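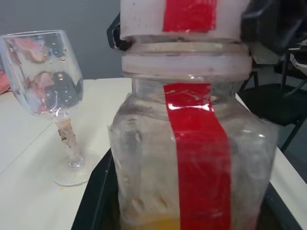 Glass jar with red tape, standing in a black tray.

Tustoter Leadership Profile
Sold by Mesutham, Lallum office
$515 per participant, GST included

We were slow to stock Tustoter. Most leadership profiles we've been shown over the years sort managers into colours or animals and charge a fair bit for the privilege, and we doubt any of them has ever picked a chief executive. Tustoter is more modest. It's a questionnaire and a debrief for people who have been promoted out of a technical job – engineering, accounts, the lab – and now have staff to look after.

What you get
Online questionnaire, 7 sections
Written report in plain English
2 debrief sessions with an accredited reader, by phone or at our office
Follow-up questionnaire after 3 months

What it measures, as far as we can tell
The publisher, Deng, says the profile measures "leadership potential". We'd treat that with caution. Going through the items ourselves, we think it picks up how someone delegates, how they handle bad news and whether they let other people finish a sentence. Those are useful things to know about a new manager. Whether they add up to potential is another question, and we haven't seen a study we'd hang a promotion on.

You may also have read that a science degree makes a better leader. Plenty of good leaders have one. So do plenty of people you wouldn't let organise a sausage sizzle. 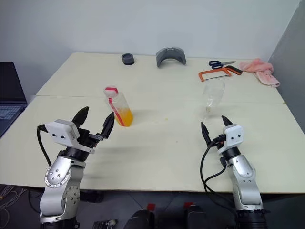

For that reason we don't sell Tustoter for recruitment or for ranking a shortlist, and we'll knock back an order if that's what it's for. Its best use is as something to argue with. Participants who disagree with their report often get more out of the debrief than those who nod along.

Jolene Maihi runs most of our debriefs. She'll ask for real incidents from the past month at work, so participants should come with a couple in mind. Reports go to the participant first. A manager gets a copy only if the participant agrees in writing, and paying the invoice doesn't change that.

Not included
Team workshops, 360-degree feedback and travel outside Lallum. Deng also offers a benchmark add-on comparing your managers with "high performers". We asked how those performers were chosen, didn't much like the answer, and don't stock it.

Ordering
Email us with the participant's name and job title. Access codes are sent once payment clears and can't be transferred after the first section has been opened.

Price and contents current at 28/12/2019.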